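We use cookies to keep this site running and to see which pages get read. Accept all | Manage choices

Colander

A colander is a bowl with holes in it, used for draining food. Pasta, boiled potatoes, washed salad, tinned beans. The word goes back to the Latin colare, to strain. Older English spellings include cullender, still heard in places.

Not the same as a sieve. A sieve has a mesh and catches fine stuff – flour lumps, raspberry pips. A colander has larger openings and a stiffer wall, and will take the weight of a full pan of spaghetti. The two words get swapped in everyday talk and most cooks dont mind.

Materials

Early ones were fired clay, holes pushed through before firing. Later tinned metal, then enamel, aluminium, stainless steel. Plastic is light and cheap and comes in any colour, but can soften if it sits against a hot pan. Silicone ones fold flat. Enamel chips, usually at the foot, and rusts from there.

Hole patterns

Stars, rings and flower shapes on older metal pieces. Plain rows on many newer ones. Small holes hold rice better, large ones drain faster. Some have a solid band under the rim, or solid sides with the holes lower down, and drain slower when full. Slots turn up too, mostly in the cheaper ranges, and thin noodles go straight through them.

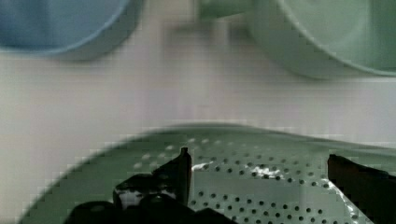
Pirnbridge, 18 October 2024

Green colander with small round holes set in neat rows, the rows bending with the curve of the wall. Bowls in light blue and pale mint green behind it. Pastel kitchenware of this sort is often sold mixed and matched, so a colander and the bowls beside it need not be the same shade.

Use

Stand it in the sink or over a bowl, tip the food in away from you, shake once or twice. Over a bowl if the cooking water is wanted for sauce. Also used for rinsing berries, salting aubergine slices, thawing prawns, and as a makeshift steamer over a pan with a lid on top (metal only).

Starch dries hard in the holes. Rinse straight after use, scrub from the outside with a stiff brush.

Collecting

A small field. The Antwi collection in Pirnbridge holds 111 colanders, catalogued by Zuweira Asamoah, the oldest a brown clay one with a single handle. Of these 26 are enamel and 12 have lost there feet. Cecilia Asante's booklet on the collection was printed in a run of 1,000 and is out of print.

See also: Sieve; Salad spinner; Mixing bowl; Chinois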